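About Clondari

Open Day

Clondari develops hand-held and robotic grippers for household work. Our laboratory in Grovanham employs 28 people under the direction of Bronwyn Kingi and opens its doors to the public each December.

The open day includes a demonstration of cloth handling, led by Régis Perrin. Folded linens are among the most difficult items in our program — fabric shifts, wrinkles and hides its own edges — and visitors follow the work at the bedside.

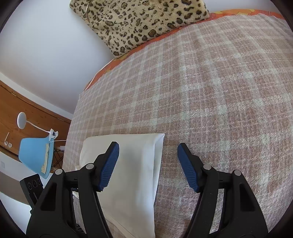 Groups are limited to 12 guests and are received by a member of the engineering staff. Guests may try the hand-held tool themselves, under supervision, before a short talk on our Cela software. Last year we welcomed 140 visitors, among them students from the Lahtinen School.

Requests for group visits should be addressed to the front office in writing.

Page last updated 2024-09-30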